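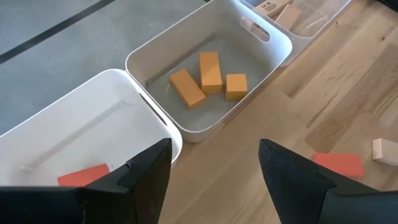
Three white bins, edge to edge on the floor, with the orange blocks in the middle one.

Sorting Blocks by Color: A Floor-Level Method That Sticks

I love a good block sort. Give me a wood floor, a few plain white bins and a mixed heap of blocks, and I'm happy for the whole evening! If your blocks have been living in one giant tub where the little cubes sink to the bottom and the kids dump everything out to find them, this is for you. It takes one sitting for a small set and maybe a weekend of on-and-off sorting for a big one, and you don't need to buy much.

I've tried sorting by shape, by size, by set and by "whatever fits." Color is the one my family kept up with. A three-year-old who can't tell you what a rectangular prism is can still put an orange block with the orange blocks.

What you need

– Plain bins, all the same size. White is my favorite, because every color shows up against it.
– A clear stretch of floor.
– A dry cloth and a damp cloth.
– An old pillowcase for the "not a block" pile (there is always a pile).
– Painter's tape and a marker, if you want labels.

A word on bins

Look for cutout handles in the side walls. Small hands can hook into them and drag a bin across the room without tipping it, and you can carry it one-handed when it's light. Rounded corners are nice too, and so much easier to wipe out than square ones. Skip the lids. I bought lids the first time, and they spent the year behind the couch.

As for size, go shallower than you think. When blocks are piled deep you're back to digging. Mine come from the Nestia line, which our hardware store here in Dirnholm carries, but any smooth-sided bin will do the job as long as you can get a second one that matches later on. You'll want a second one.

Step 1: Line the bins up on the floor

Set them edge to edge in one row, with no gaps. I like a diagonal row, coming from near my left knee and running away to my right, since I can reach more of it without getting up. If you lay them straight across in front of you, the end bins are a stretch. Gaps are where blocks go to disappear, so push the rims right up against each other.

Start with three bins even if you own more colors than that. Three is easy to keep in your head and easy to reach.

Step 2: Pick your first color

Choose the color that jumps out at you and do that one only. Orange is a great starter! It's easy to spot in a heap, even when you're tired. Go through the pile and pull every orange piece, whatever the shape: long ones, tall ones, the short chunky ones that are almost cubes. Don't stop to arrange them. They can stand up, lie down or lean on the wall of the bin, it makes no difference at this stage.

Put your first color in the middle bin. You'll be tossing from both sides, and the middle is the hardest one to miss.

Step 3: Deal with the near-misses

Every block collection has colors that argue with each other. For me it's orange and coral red. Under a warm lamp they look like cousins, and a thin coral slab can slip in among the orange pieces very easily. Hold the two side by side near a window and decide once, then stick with your decision. I keep coral apart from orange. My sister's household lumps them together as "sunset," and their system works fine too.

If you're sorting with kids, let them make the call. They'll remember it better than you will, and they will correct you for months.

Step 4: Work outward

Once the first color is in, go on to the next and use one of the end bins. Then the other end. When you run out of bins and still have colors left, stop and look at what you've got before you grab another container. Very small colors can share. I have 8 purple blocks in total and they live with the blues, no trouble at all.

For a large collection, sort in rounds. Scoop out as much as fits between your knees, sort it, then scoop again. A friend's daycare in Ustdale did 4,000 blocks this way over a string of nap times in November, and the scooping was what made it bearable. Trying to spread the whole lot across the floor at once just means walking on blocks.

Step 5: Clean as you go

Thread, hair, crumbs, a bit of sticker – it all collects at the bottom of a block bin. White thread on a white bin floor is especially sneaky, so run a finger along the bottom and into the corners before you call a bin done. Lift the blocks out, wipe with the dry cloth first to pick up fluff, then the damp one for anything sticky. Let the bin dry before the blocks go back.

Check molded grooves and recesses along the walls too. They hold on to dust like you wouldn't believe.

Wooden blocks only want a barely damp cloth and some air. Plastic ones can have a proper bath in the sink with dish soap, then a night on a towel.

Step 6: Decide where the bins live

Leave them in the same order you sorted them in. That sounds fussy, but after a week or so your hand just knows where orange is. We keep ours on the bottom shelf, side by side, with the handles facing out so each one slides like a drawer. A strip of painter's tape with the color name on the rim helps early readers, and it peels off clean when you change your mind.

If you don't have a shelf, a row against the wall is fine. Measure before you commit. My row needed 58 inches, and I had planned on a lot less.

Making cleanup into a game

Call a color and everyone races to find it. Orange! Go! When no more orange turns up, call the next. For older kids, add a shape ("a tall orange one!") or have them stand each block on end inside the bin without knocking the others over, which gets hilarious as the bin fills. With 2 kids, give each one a bin and let them swap halfway through.

Short rounds are best. We do one song's worth, and whatever is left on the floor after that goes in by the handful.

Common questions I get

What about two-tone blocks? Go with the biggest face. If it's a true half-and-half, let it live wherever it's put first.

Won't the kids just mix it all up again? Sure, while they're playing, and that's great. The sort only has to hold up between play times. A quick re-sort of a mixed bin takes me less time than folding a load of towels.

Can I use clear bins? You can! I find clear ones look busy from the side, with every color showing through, but if your shelf is deep it does help to see how full things are.

How full is too full? If you can't lay your palm flat on the bin floor somewhere, move a few handfuls to a second bin.

Next on my list is the train track, which doesn't sort by color at all, so I'm open to ideas. Leave yours in the comments.

Posted 3 February 2023 by Lopes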